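Upstairs at Grandgate — setting out, swapping and the great tablecloth question

Quick one this time, the printer wants everything early and half of it is still on the back of an envelope.

Swap table is back. Same spot as before, up on the mezzanine by the railing, and it runs until 30th July. After that the tables are needed for the Drevine people and everything left over goes in the store cupboard till we can face sorting it. So if you've been meaning to bring something up, bring it up.

What we're after — small things for the home. Lamps, boxes with lids, tins, frames, desk bits, vases if they don't leak. Things you'd be pleased to find on somebody else's table. Clothes are being done separately in February, please don't bring them now, there is no rail and last time they ended up in a heap over the banister. No books either. We have 1515 books. We know because they all had to be counted for the Cernodby library sale, and that was an evening and a half.

On the cloth. It's the deep red one. There were grumbles about the red last winter (too Christmassy, shows the dust, makes it look like a magic show) and the cream one was tried for a bit and had tea on it before lunch. Red it is. It came from Cloutier's closing down sale and it's a good heavy thing that hangs properly, so please fold it when you take it off, don't ball it up. Cold wash if it needs it. Not with the tea towels!! We had pink tea towels for months.

One thing we did learn from the cream cloth is that colour matters more than you'd think. Pale things vanish on pale, dark things vanish on dark. If your item is maroon or brown or anything in that direction, pop it near something lighter, or stand it up on its end if it will stand, or tie a label on it. People walk straight past otherwise. A white label does wonders.

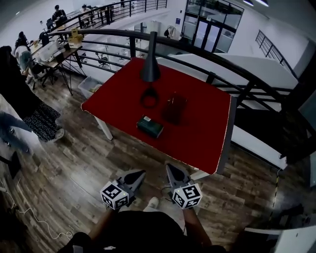

Can I put something out if I'm not taking anything home? Of course, most people do it that way round, and there's no tally kept of who owes what.

Other bits people have been asking —

Lamps. Fine to bring, but tape a note to the base saying what bulb it takes and whether it works. If you don't know, write "don't know". Tall ones to the back or the far side so they don't go over when someone reaches across. Shades on, please, we've got a drawer of shades with no lamps and it is a sad drawer.

Boxes. Empty them first. Proper empty, look under the lining. Last year's jewellery box had a door key in it and it took ages to find whose. Lids shut on the table, open them if you want a look, then shut them again. Small ones near the front edge where they can be seen, but not so near that they get knocked off with a sleeve.

Labels. There's a roll in the top drawer, and a pen on a string, or there was. Put what it is and anything wrong with it. "Chipped but nice" is a perfectly good label. You don't need to put your name unless you want it back if it doesn't go.

How many things. The rule is 2 per person at a time, then come back with more once they've gone. It sounds mean but the table looks much better with a few things spaced out than with everybodys loft on it. When it was piled up nobody took a thing. Thinned out, it was nearly bare in a week. Draw your own conclusions.

Big things. No. Sorry. The stairs are the stairs. If you have a chair or a chest going, put a card on the board downstairs with a phone number and let people come to you.

Floor. Keep the planks clear round the table, bags and bins tucked well in. They were sanded and oiled not long ago and it wasn't cheap. If you drag the table it'll score them, so lift, one at each end, and mind the railing behind you.

Also — people working upstairs have asked very nicely if we could keep the chatter down when we're rummaging. Fair enough. Rummage quietly, or come in the last 15 minutes before we lock up, when most of them are packing away anyway.

Still short of people for the final clear-up. It's not a hard job, fold the cloth, wrap what's left in newspaper, carry it down to the cupboard, wipe the table. Bring newspaper if you still get one. Boxes we have, tape we don't.

The money jar is for the floor oil and nothing else, before anyone asks again. There's no charge for the swap and you dont have to put anything in. We've sent 3000 leaflets round for the autumn programme so if you got one with the wrong opening times on, that's all of them, the right ones are on the front door.

Next newsletter will have the curtain lengths, the shelf paper and whatever has happened with the kettle.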